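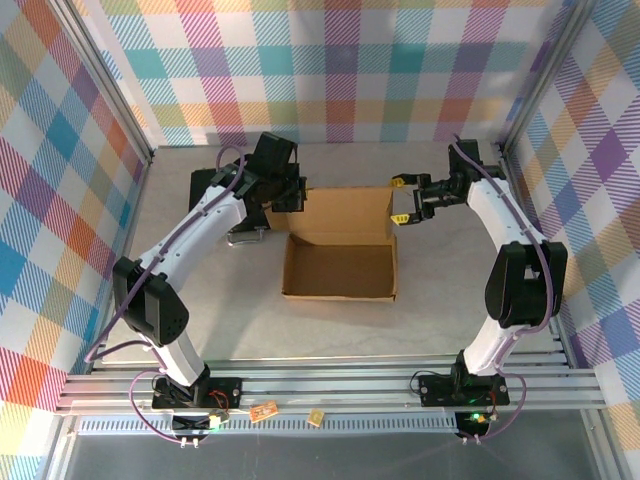
Zirik Publishes Practice Rules for Two-Arm Handling Cells

Rules cover shared reach zones, cable routing, wrist camera records and stop checks

TILTMONT, November 2019 -- Zirik, which builds and maintains small handling cells for contract packers and test labs, today released the first public edition of its practice rules for cells in which two robot arms work over the same surface. The document, titled Practice Rules for Paired Arms, Edition 1, may be downloaded and used without charge. It applies to bench-mounted arms that handle light goods such as folded cloth, cartons and bagged parts.

The rules were drafted by Zirik's cell safety group and tested over 800 hours of running time at the company's Tiltmont site and at two partner sites operated by Bahrami and Jalter. They are meant to be used along with the national and international robot safety standards already in force where a cell is installed. They do not replace a risk assessment, and a cell that follows them has not by that fact been certified to any standard.

"Most written guidance deals with one arm and one operator," said Nanna Thoroddsen, head of cell safety at Zirik. "When two arms reach into one carton, the questions change. Which arm has the right to the space, and what does the other arm do while it waits? We wanted those answers written down before the program is loaded."

Edition 1 contains 16 rules in four sections.

Section A, Shared Space. Each cell must have a drawing that shows the reach of both arms and the zone where the two overlap. Only one arm may hold the right of entry to the overlap zone unless the task has been reviewed and signed off as a joint task. In a joint task, both arms run at reduced speed from the moment either gripper enters the zone until both have left it. The position of any carton, tray or fixture inside the zone must be shown on the same drawing.

Section B, Mounting and Cables. Base plates are to be checked for movement at the start of each shift. Cables that follow the arm must be long enough to allow full travel of every joint, and any loop must stay clear of the other arm at all points of its path. Plugs at the base must be reachable without leaning over the work surface. Loose tools are to be removed before power is applied to the joints.

Section C, Camera Records. Wrist camera images may be used to confirm the state of the goods before a grip is attempted, provided the conditions for a usable image are set in advance. For soft goods, the reviewer must be able to tell where one layer ends and the next begins.

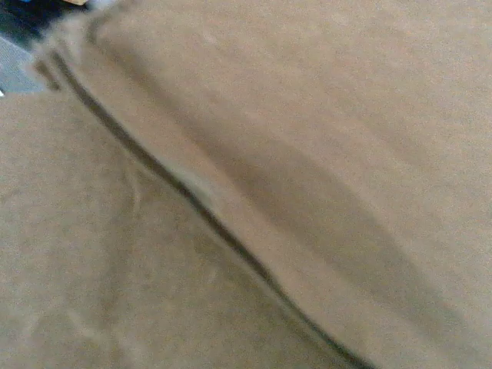 Section C drew the most comment during the trial period, mainly on the question of how sharp a wrist image has to be. The drafting group decided against a general sharpness limit and wrote the test in terms of the feature that the task depends on. A close view of plain tan cloth can be soft overall, with the grain slightly smeared, and still pass for layer checking if the folded edge reads as a clear dark line against the fabric on both sides. The same image would not pass for a task that depends on finding a stitch line or a label. Where a fold line appears doubled over part of its length, the reviewer is to judge position from the part that is single and well defined, and note this in the record. Images are kept with the cell log for 300 days.

Section D, Stops and Restarts. A stop on one arm must stop both. After any stop inside the overlap zone, the arms are to be backed out one at a time under manual control, beginning with the arm that holds nothing. If both are holding the same piece of cloth, one gripper is opened first and the cloth is checked before either arm moves. Automatic restart from inside the zone is not allowed. The stop function is tested at the start of each shift and again after any change to the program, and the result is entered in the log with the name of the person who ran the test.

Trial sites logged 2,000 stop tests under the draft rules. Several changes followed, among them the order for backing out the arms, which had been left to the operator in the first draft.

"We already tested stops, but each crew had its own way of writing them up," said Védís Þórarinsdóttir, operations lead at Jalter. "With one form for both arms, the next shift can read the entry without having to ask. The cable rule took us longer. We had to reroute at the elbow twice before the loop stayed clear at full reach."

Bahrami will continue to run its cells under Edition 1 and will supply log data to the drafting group. Comments from other users are welcome and will be accepted until the end of December. Comments should give the rule number, the type of goods handled and the wording proposed. Remarks on heavier payloads or on arms mounted to moving bases fall outside the present scope and will be held for a later edition.

The download includes the rules, a blank reach drawing, a shift check form and a log sheet for camera records. Printed copies can be requested from the Tiltmont office.

About Zirik
Zirik designs, installs and services bench-scale robot cells for packing, sorting and soft goods handling. The company is based in Tiltmont.

Media contact
Zirik Press Office, Tiltmont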